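Itero im Test: Simulationspaket für Greifaufgaben mit Prüfregeln

29. August 2024

Wer Greifaufgaben in der Simulation bewertet, kennt das Problem: Zwei Gruppen melden für dieselbe Aufgabe sehr verschiedene Erfolgsquoten, und beide haben sauber gearbeitet. Die eine zählt einen Versuch als gelungen, sobald das Objekt den Behälter berührt, die andere erst, wenn es darin liegt und der Greifer wieder frei ist. Itero will das ändern. Das Paket besteht aus einer Sammlung simulierter Tischszenen, einem Auswertungswerkzeug namens Iter und einem Regelheft. Ich habe es seit Februar auf einem Bürorechner in Benutzung, überwiegend mit der Aufgabe »Stift in Becher«.

Installation und Einrichtung

Die Installation verlief ohne Schwierigkeiten. Wer schon einmal eine Simulationsumgebung eingerichtet hat, braucht die Anleitung kaum. Beim ersten Start lädt das Programm die Szenen nach, danach läuft alles ohne Netzverbindung. Unschön ist, dass die Einstellungen auf zwei Dateien verteilt sind und die eine die andere stillschweigend überschreibt. Ich habe einen Nachmittag damit verbracht, eine geänderte Zeitgrenze zu suchen, die nie wirksam wurde.

Die Szene für die Stiftaufgabe ist schlicht gehalten: weißer Tisch, Arm mit Zweifingergreifer, ein Marker, ein schwarzer Becher aus Drahtgeflecht. Weitere Gegenstände lassen sich zuschalten. Für den Grundtest verlangt das Regelheft aber einen leeren Tisch bis auf die beiden Objekte, die zur Aufgabe gehören. 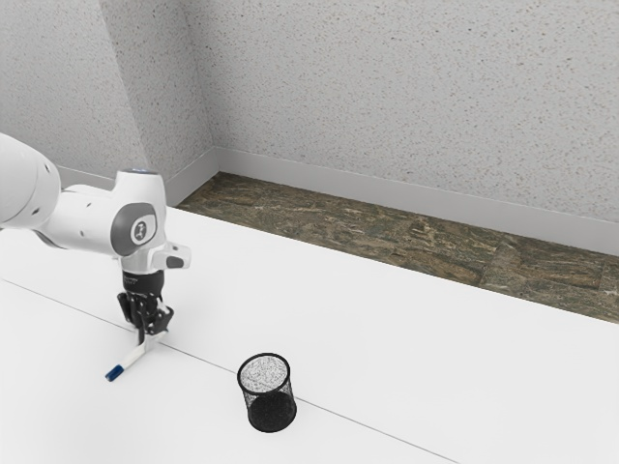
Stift im Greifer, der Becher steht rechts daneben.

Das Regelheft

Das Regelheft ist der eigentliche Grund, sich mit Itero zu beschäftigen. Es umfasst 60 Seiten und ist in 7 Abschnitte gegliedert. Der Ton ist trocken, die Vorgaben sind aber eindeutig formuliert. Muss und Soll werden getrennt, und bei jeder Muss-Regel steht, wie man ihre Einhaltung nachweist.

Die für mich wichtigsten Vorgaben in Kurzform:

Eine Messreihe besteht aus 100 Versuchen. Kürzere Reihen dürfen veröffentlicht werden, müssen aber als Vorversuch bezeichnet sein.

Die Startpositionen von Stift und Becher werden vor der Messreihe festgelegt und gespeichert. Nachträgliches Streichen ungünstiger Positionen ist nicht erlaubt.

Als Erfolg gilt nur ein Endzustand, in dem der Stift im Becher liegt, der Becher steht und die Finger keinen Kontakt mehr haben.

Abgebrochene Läufe zählen als Fehlschlag, auch wenn der Abbruch vom Simulator kam. Ein gesondertes Feld für technische Abbrüche ist vorgesehen und muss ausgefüllt werden.

Zu jeder Messreihe gehören Bilder aus der Außenansicht und aus der Nahansicht am Greifer.

Die letzte Regel hielt ich zunächst für Formalismus. Inzwischen halte ich sie ein, auch bei internen Reihen. In der Außenansicht sieht man, wo der Arm steht und wie weit der Becher entfernt ist. Wie der Stift zwischen den Fingern sitzt, lässt sich dort schlecht beurteilen, weil der Greifer den oberen Teil verdeckt.

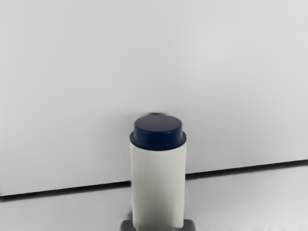 M. Mohammadi

In der Nahansicht ist die Lage dafür klar. Der Stift mit der dunkelblauen Kappe steht mittig, links und rechts liegt je ein Finger an. Das Regelheft unterscheidet hier vier Griffzustände: kein Kontakt, einseitiger Kontakt, beidseitiger Kontakt, gesicherter Griff. Die letzten beiden dürfen nicht allein nach dem Bild vergeben werden. Verlangt wird zusätzlich der Kraftwert aus dem Protokoll über eine festgelegte Dauer. Das ist vernünftig. Ein anliegender Finger sagt über die Haltekraft wenig aus, und gerade bei glatten Zylindern rutscht in der Simulation manches, was im Standbild fest wirkt.

Auswertung mit Iter

Iter liest die Protokolle ein, prüft sie gegen das Regelheft und erzeugt einen Bericht. Verstöße gegen Muss-Regeln stehen ganz oben, mit Angabe des Abschnitts. Die Bedienung ist spröde, aber nach kurzer Zeit findet man sich zurecht. Gut gefallen hat mir die Filterung nach Griffzustand: Man kann sich alle Läufe anzeigen lassen, in denen der Griff als gesichert galt und der Versuch trotzdem scheiterte.

Weniger überzeugend ist die Behandlung der Neigung. Das Heft fordert, die Neigung des Objekts in jedem Nahbild festzuhalten, nennt aber keine eindeutige Bezugsachse. Gemeint sein kann die Bildsenkrechte oder die Achse des Greifers. Iter rechnet mit der Greiferachse, die Beispiele im Anhang beziehen sich auf das Bild. Bei einem schräg liegenden Stift kommen zwei verschiedene Werte heraus.
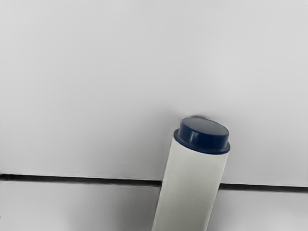 Nahansicht mit geneigtem Stift, ohne sichtbare Finger.

Auch zu Nahbildern ohne Finger fehlt eine klare Regel. Das Heft geht davon aus, dass beide Fingerspitzen im Bild liegen. Ist das nicht der Fall, gibt Iter nur eine Warnung aus, und man muss den Griffzustand von Hand eintragen. Ich trage in solchen Fällen »nicht beurteilbar« ein und hänge den Kraftverlauf an. Eine Pflichtangabe dafür wäre besser.

Vergleich mit Hesent

Vorher habe ich mit Hesent gearbeitet. Dort ist die Oberfläche angenehmer und die Auswahl an Szenen größer. Die Erfolgsbedingung kann man allerdings frei einstellen, und im Bericht taucht sie nicht auf. Für schnelle Versuche ist das bequem. Sobald Ergebnisse weitergegeben werden, muss man die Bedingung von Hand dazuschreiben.

Fazit

Plus: eindeutige Erfolgsbedingung, nachvollziehbarer Bericht, Betrieb ohne Netz.

Minus: verteilte Einstellungen, unklare Bezugsachse bei der Neigung, Lücke bei Nahbildern ohne Finger.

Für Einzelversuche ist mir der Aufwand zu hoch, dafür nehme ich weiter Hesent. Für Reihen, die jemand anderes nachrechnen soll, verwende ich Itero. Bewertung: 4 von 5 Punkten.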